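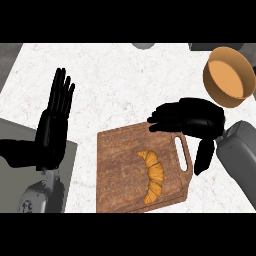 Computer rendering: two robotic hands over a marble countertop.

Districts Should Negotiate the End of a Software Contract First

By Úna Mac an tSaoi
May 5, 2022

When a school district signs an agreement for a learning platform, the greater part of the discussion concerns the beginning of the relationship. The parties settle how many student accounts will be created, how rosters will be loaded, and when teachers will receive their first training. The end of the agreement is usually handled in a single paragraph near the back, written by the vendor and seldom read aloud in a board meeting.

It is the position of this essay that the order should be reversed. A district should know how it will leave a platform before it decides whether to adopt one.

The experience of the Drarnholm schools is instructive. Drarnholm used a writing and portfolio platform called Clunuta for five years. In February the district informed the vendor that it would not renew. The contract provided for the return of "student data" on request, and the vendor met that obligation as it understood it. The district received a set of spreadsheets containing names, course codes and final scores. Essays, drafts and teacher comments were not included, as the contract did not define them as data. Teachers were given 10 days to download that material by hand, one student at a time. One English teacher at the high school was responsible for 192 portfolios.

No law was broken, and the vendor should not be cast as a villain. Its staff answered the telephone and extended access for the teachers who asked. The failure lay in a document the district had signed without asking what a departure would look like on an ordinary working day in a classroom.

Debashish Weerasinghe, who oversees instructional technology for the neighboring Listamdale district, has argued for some time that student work ought to be treated in contracts as a record in its own right, separate from grades and attendance. Listamdale now attaches a four-page exit schedule to every software agreement. The schedule names the file formats in which work must be returned, requires that teacher comments remain attached to the assignments they concern, and obliges the vendor to carry out a trial export during the first year. If the trial export cannot be opened by the district's own staff, the second year's payment is withheld until it can.

The usual objection is cost. Vendors will say that such terms require additional engineering, and that the expense must be passed along. In some cases this will be true, and a small district with little purchasing power may find that it cannot obtain everything it requests. The cost of a poor exit is also real, however. It is paid in teacher hours, and those hours do not appear in any bid comparison. A purchasing office that compares only subscription prices is working from an incomplete ledger.

A second objection holds that most student work has little lasting value, and that few families will ever ask for a seventh grade book report. There is some merit in this view. Districts should not keep everything, and good privacy practice calls for deletion on a fixed schedule. But the decision to delete should belong to the district and the family. It should not be made by default when a login stops working. A junior preparing a college application may have good use for an essay written as a freshman, and a special education team may depend on several years of writing samples to show progress.

The board's policy manual is the proper place for these requirements. Where they depend on the diligence of one administrator, they leave when that administrator does. The Gallagher school board took up a draft policy this spring that would require an exit schedule for any agreement longer than one year. The draft is modest. It does not yet address free tools that individual teachers adopt on their own, and the board would do well to add a section on them before the final vote.

Boards that are not ready to adopt a full policy can begin with the agreements already in force. Each current vendor can be asked, in writing, to supply a sample export for a single class. The responses should be shared with the teachers who use the product, who are best placed to judge whether anything important is missing.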